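Gavel G2 compliant finger set
Shiferaw Automation / End effectors / Fingers and pads

The Gavel G2 is a replacement finger set for parallel grippers handling light, rounded or easily marked items beside open containers. It is sold as a matched pair with mounting plates and fasteners. The gripper body, wrist camera and controller are not included.

Each finger narrows from a broad base to a rounded tip, and the outer edge is concave. The taper leaves clearance next to a container wall and keeps the upper part of the camera view open when the fingers are closed. Colour is matte black only.

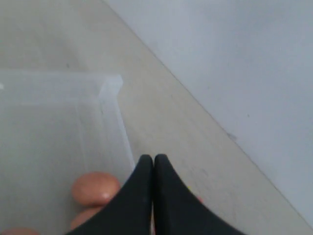
Maximum payload is 300 g per pair. Closing force should be limited in the controller before the first cycle; the fingers have no mechanical stop. Opening travel depends on the host gripper. With a 90 mm stroke the full working range is available, and shorter strokes are acceptable if the tips can meet on the centreline.

Fitting takes roughly 10 minutes. Remove the original fingers, seat the plates, tighten the screws in alternation and run a slow close. The tips should meet along a straight vertical seam. If one tip leads, loosen that plate, re-centre it and repeat. Re-zero the gripper after any adjustment.

Translucent and clear containers need some care at setup. Frosted walls can usually be picked up by the camera at the rim and corners. Clear walls on a pale bench offer much less contrast, and we recommend teaching the container position manually or fixing it with a locating jig.

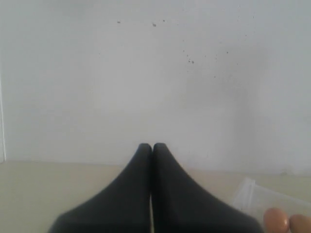
Tamás Csizmadia
Applications, Shiferaw Automation

Inspect the contact faces every 2000 cycles. Wipe with a damp lint-free cloth and neutral detergent. Do not use acetone or other ketones. Replace both fingers together; mixing a worn finger with a new one shifts the grip centre.

Not rated for food contact, washdown or use above the stated payload.

Supplied in pairs. Orders placed before April ship with the earlier plate pattern, which fits the same bodies. Spares are stocked at our Ernelholm warehouse. For adaptor drawings, contact Mariann Hegedűs in technical sales.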